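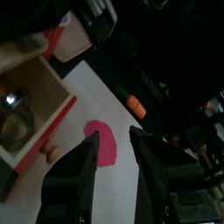
Vasanthi Sundaram 认为彩泥根本不该和玩具厨房放在同一张桌子上。她在April那次碰头会上讲过一遍，会后又发消息讲了一遍，大意是：彩泥进了小锅，小锅就归她洗；彩泥进了萝卜的接缝，萝卜就废了。开场先把她的意见念出来，念完再说我自己的看法。我的看法是可以放在一起，条件是桌子要摆对，收的时候要按顺序收。今天讲的基本就是这件事。

开场（三分钟）

自我介绍从简。我在Wokville玩具借阅处管桌面类的箱子，厨房、蔬菜、彩泥、画画的东西都归我。今天是14/07/2022，地点是Mirgate的活动室，讲义放在门口，没拿到的人散场时再拿。

先报一下家底。我们的桌面类零件登记在册的有3,270件，其中能切开的玩具食物916件。注意，一根能切开的胡萝卜按两件登记，后面会有人问，这里先说掉。登记表的格式讲义背面有，不在台上念。

说明今天不讲什么：不讲孩子多大可以玩什么，不讲彩泥配方。Lyle Tillman上次讲过配方，他的那份讲义还能要到。

问一下在座的有谁自己家里有玩具厨房，有谁是在活动室里用的。两边的情况不太一样，后面讲到收拾的时候要分开说。

一、桌面

白桌面好用。彩泥掉一点渣就看得见，深色桌面上粉的还好，蓝的、绿的要到第二天用手摸到才知道。我们现在借出去的箱子里都配一块白色垫板，家里桌子什么颜色都行，垫板铺上就可以了。

垫板要用硬的。软的那种塑料布我们用过一季，孩子压彩泥的时候布跟着走，压出来的饼底下全是褶子，揭的时候布一拉就翻。后来全换了。

桌子的高度不展开讲。站着玩的比坐着玩的矮一点，大家现场试一下就知道。

讲一讲玩具厨房柜子放哪里。我习惯放在桌子左边，开口朝着中间，台面右边留给手。左撇子的孩子反过来。柜子不要放在正中间靠后的位置，很多人这么放，拍照好看，但是孩子要拿锅就得把整个上身探过去，袖子正好从彩泥上拖过。

柜子的红边条容易磕。白漆木头的柜子，磕掉的地方先补漆再借出去，补漆的事不要在活动室里做，味道散不掉。旋钮每次收的时候用手拧一下，松的当场记下来。我们有一个柜子的圆木钮掉过两回，第二回是在借出去的人家里掉的，找了一个礼拜，在沙发底下。

（这里可能有人问旋钮用什么胶。答：木工胶，上好以后放一晚上，第二天再用力拧一下试试。）

二、锅和格子

柜子的格子里我只放一口锅。

原来Ferreira那边的做法是把所有小锅小铲都塞进格子，看上去东西多。孩子一拿，哗啦全出来，之后一个下午就在捡。我们改成格子里一口金属锅，别的餐具放杯子里，竖着插。要换锅的时候，大人换。

金属锅和塑料锅的区别说一句。金属的沉，声音大，楼下有人住的话要考虑。但是金属锅上的彩泥干了以后，指甲一推就整片掉下来，塑料锅不行，彩泥会留一圈印子，粉色的最明显。Vasanthi说归她洗的那些，多半是塑料锅。这句话可以说得轻松一点，她今天也在。

锅的边沿是卷边的，卷边里面会藏东西。收的时候拿一根旧牙刷沿着边走一圈。牙刷上写明“厨房箱”，别和画画那箱的混了，混过。

格子内壁一般不用管，一个月擦一回。擦的时候布拧干，木头的东西不能泡。

三、彩泥

讲彩泥的部分时间多给一点，大概占去三分之一，问题也主要出在这里。

第一件事是量。一个孩子一次给一团，手心能握住的大小。要更多就把手上的还回来换。换这个动作孩子是愿意做的，尤其换颜色的时候。一上来把整桶放在桌上，最后一定变成一坨灰紫色的东西，这种颜色的彩泥我们扔掉过很多。

第二件事是形状。刚开始玩的时候，大部分孩子会把彩泥拍平。拍成饼，边上一圈不齐。大人不要去帮他把边弄齐，也不要说这是饼干还是披萨，等他自己说。Osvaldo Holanda带过一组，有个孩子拍了一块粉的，放在那里半个钟头没动，旁边的大人都想给他收掉，后来他说那是火腿，胡萝卜要配火腿吃。

（讲完这个例子停一下，喝水。）

第三件事是位置。彩泥和玩具蔬菜中间留一段空桌面，手掌那么宽就够。我见过很多桌子是把蔬菜围着彩泥摆一圈，摆得很整齐，孩子第一下就把胡萝卜插到彩泥里去了。隔开一段，他要插也会插，但是会先玩一会儿别的。

第四件事是时间。彩泥离开桶半个小时，表面开始发硬，空调房里更快。看见边上起小裂口就收回去，沾一点水揉开再装桶。全硬了的不要了，别舍不得。

有人会问市面上买的和自己做的哪种好。我们两种都有，自己做的软一点，盐味重，孩子尝一口就不尝了。买的颜色正，但是干得快。讲义里没有写牌子，问的话就说看封口，封口不严的哪种都不行。

四、能切开的胡萝卜

这一段要拿实物。箱子里那根带绿叶子的胡萝卜提前放在讲台右手边，不要临时翻。

先拿起来给大家看接缝。中间这一道就是切的地方，里面有的是粘扣，有的是磁铁。粘扣的怕彩泥，磁铁的怕沙子。我们的916件里大部分是粘扣，早年一批一批买的，还在慢慢换。

粘扣里进了彩泥怎么办：等它干。不要当时用手抠，一抠就揉进毛里了。两半分开放在窗台上，第二天用硬一点的刷子刷，顺着一个方向。刷两回还粘不上的，换粘扣，Fekex有卖整卷的，按直径剪就行。剪的时候多剪几个留着。

叶子的问题。绿叶子那一头是孩子最喜欢抓的地方，也是最先松的地方。每次收的时候拽一下叶子，拽得动就先拿出来，不要放回箱子。小零件脱落这件事不能含糊，我们的规定是当场拿走，回头再修，哪怕孩子正在玩。孩子会哭，哭一下没关系，给他换一根。

从去年到现在，拿出来修的玩具食物是379件，修好放回去的占大半。剩下的有的拆了当零件，有的只剩半边，半边的我们留给彩泥组当印模用，切面压下去有一个圆，孩子喜欢。

（可以把半边的萝卜传下去看。记得收回来，上次在Ferreira讲的时候少了一个。）

切的刀用木头的。塑料刀上有齿，齿会刮粘扣，也会把漆刮出道子。刀和蔬菜放同一个袋子。

五、画画的那张桌子

讲到这里转到画画。很多活动室只有一张桌子，上半场厨房，下半场画画，东西是轮着摆的。摆法和厨房那边有几处不同。

深色桌面画画没有问题，纸是白的，铺上去边界很清楚，孩子画出去了自己也能看见。纸竖着放。横着放的时候孩子胳膊短，够不到两头，画的东西全挤在中间一条。

纸上先有一个圆点，比一张白纸容易开始。红的粉的都可以，大小随便，点在中间偏下。给了点以后，孩子有的把它画成太阳，有的画成按钮，有的绕开它画别的。Ansel Pettigrew试过在纸上给三个点，结果所有孩子都去连线，连完就说画好了。所以我们只给一个。

笔一次给一支。黑色的先给，平放在纸上。盖子大人拿着，拔下来的盖子放进口袋或者放进后面的杯子里。我们每年丢得最多的东西就是笔盖，比笔多。

后面那一排是备用的东西：瓶子，纸盒，插着餐具的杯子，带盖的盒子。全部靠后沿站成一排，高低不要紧，要紧的是前面留出来。有的人喜欢把备用的东西放在脚边的筐里，弯腰去拿，一弯腰后背就对着孩子了。放在桌子后沿，伸手就行。

杯子用半透明的，插了什么在外面能看到一点。餐具两种颜色分开，一蓝一红，两个孩子玩的时候省掉很多口舌：你蓝的，你红的。粉色杯子、粉色盒子也是有意配成一套，收的时候同色的放一起，小孩子也能帮忙。

纸盒要贴标签，标签朝外，贴在下半截。贴在上半截的，手一拿就盖住了，磨几次字就没了。我们打标签统一用黑字白底，彩色的标签纸贵，而且褪色。

瓶子里装的是什么，要写。哪怕只装水也要写。这一条我每次都讲，每次回去检查都有没写的。
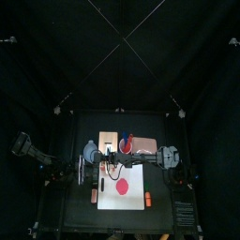

六、收拾的顺序

先念顺序，念慢一点，大家要记：彩泥，蔬菜，锅，餐具，笔和纸，最后是垫板。

彩泥第一个收，趁还软。大块的直接回桶，小渣用一块大的彩泥去粘，在垫板上滚一遍，比用手捡快得多。颜色混了的另外装一桶，写“混色”，有孩子专门喜欢这一桶。

蔬菜第二。先合上再放。每一根都要合上，合不上的就是丢了半边，当场找。等到回去清点才发现，那半边已经在别人家的吸尘器里了。我们借出去的箱子里有一张图，画着每一样合上以后的样子，对着图放。

锅从格子里拿出来，倒过来磕两下，看一眼卷边，放回格子。锅是留在柜子里一起走的，不进袋子。

餐具回杯子，杯子连餐具一起放进带盖的盒子。盖子要按到响。圆盖的那种四个角都要按，按一边另一边会翘起来，路上一颠就开。

笔：先盖盖子，再收笔。听上去像废话，实际上大家都是一把抓起来塞进去，回头再找盖子。写不出来的笔直接扔，不要放回去，放回去下一家的孩子还会拿到。

纸：画过的给孩子带走。没画过的，只有一个点的，夹回硬板里，下次接着用。折了角的留着垫彩泥。

垫板最后擦。湿布一遍，干布一遍，立起来晾，晾干了再装箱。潮着装进去的我们收到过，箱子一打开有味道，整箱的东西都要拿出来通风。

这套顺序Marcus Szabo计过时，一个大人带两个孩子，熟了以后十二分钟。第一次做会久一些，不要着急，也不要让孩子在旁边干等，给他一块布。

七、家里和活动室的区别

家里：柜子一般是不收的，一直摆在那里。那就只收彩泥和小零件，柜子擦一下就可以。彩泥桶放高处。家里最大的问题是玩具餐具和真的餐具混在一起，洗碗的时候就混进去了。有一个家长把我们的小勺用来挖咖啡粉，用了几个月，还回来的时候挺不好意思。

活动室：每次都要全收。下一场是谁用、用什么，在收之前问清楚，有时候下一场也要用彩泥，那垫板就不用擦两遍，擦一遍留着。白板上写一句，写清楚留了什么。

活动室还有一个灯的问题。灯从正上方打下来，白垫板会反光，孩子低头会眯眼。把桌子从灯下面挪开半步，或者把垫板转个方向，试一下。

两边都一样的：东西少摆。我们一年借出超过2,000次，还回来时写意见的人里，提得最多的是“东西太多”。以前我们听到这个意见不太高兴，觉得东西多是好事，后来把厨房箱减掉了一半，借的人反而愿意续借。减下来的东西做成了第二种箱子，叫蔬菜箱，今天带了一只来，散场以后可以打开看。

八、常见问题（有时间再讲，没时间直接进提问）

孩子把彩泥吃了怎么办。吃一点点，漱口，喝水，看着他。吃多了或者不知道吃的是什么，打电话问医生，把桶一起带上。不要自己判断。

能不能用真的胡萝卜。可以，就是另外一种玩法了，刀、砧板、水都要另外准备，不要和彩泥同一场。

柜子能不能叠放。不能，上面那个会滑下来。靠墙一字排开。

玩具厨房里没有水龙头，孩子要水怎么办。给他空瓶子，他自己会倒。真的要玩水就去水池边，柜子不过去。

颜色不一样的两个孩子抢怎么办。前面讲过蓝的红的，讲完再抢就换过来，五分钟一换，用沙漏。沙漏不在箱子里，要单独借。

木头玩具能不能用酒精擦。我们不用，漆面会发粘。湿布加一点洗洁精，再用清水布擦掉。

丢了零件要不要赔。小零件不赔，写在还箱单上就行。写了我们才知道要补。不写的那种最麻烦，下一家打开发现胡萝卜少半根，打电话来问，我们也答不上来。

九、提问和散场（十分钟）

提问的时候请大家先说自己是家里用还是活动室用。

Vasanthi如果举手，先让她讲。她讲的锅的事情我同意一半，塑料锅确实应该从彩泥桌上撤下来，我们库里剩下的那几箱今年换完。胡萝卜那一半我不同意，理由上面讲过了，实在要争就请她上来把粘扣刷一遍，刷子带了。

提醒三件事：借箱登记在门口，Marcus那边；粘扣的尺寸表在讲义第二页，印刷的时候有一行错位，以手写改过的为准；传下去的半边萝卜请放回讲台。

垫板多带了几块，要的人可以直接拿走，签个名。

关投影之前把标签的样张再放一遍，上次有人说没拍到。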